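Hand-held gripper demonstration is a way of teaching a robot a task without the robot present. A person works a pair of gripper-like tools by hand, and the recorded motion and video are used to train a control policy. Small household items are popular subjects, though claims made for the method often run ahead of the evidence. Hefin Edwards and Marlene Diekmann, reviewing the Pirndale trials, noted that 113 of 186 demonstrations came from one operator – hardly a broad sample.

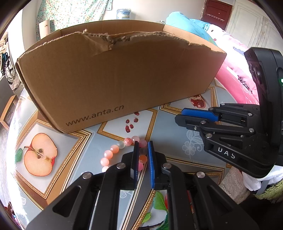
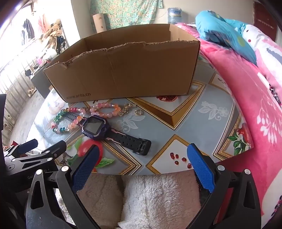

Beads and an open cardboard box on a patterned tablecloth.

Is the method better than remote control?
It's usually quicker to collect, but a person's wrist can make moves a robot arm can't follow, and those recordings may be useless. Remote control is slower and keeps to what the arm can do.

Inês Cunha has argued that neither approach should be judged on fewer than 300 trials in unfamiliar homes. Few published results meet that mark.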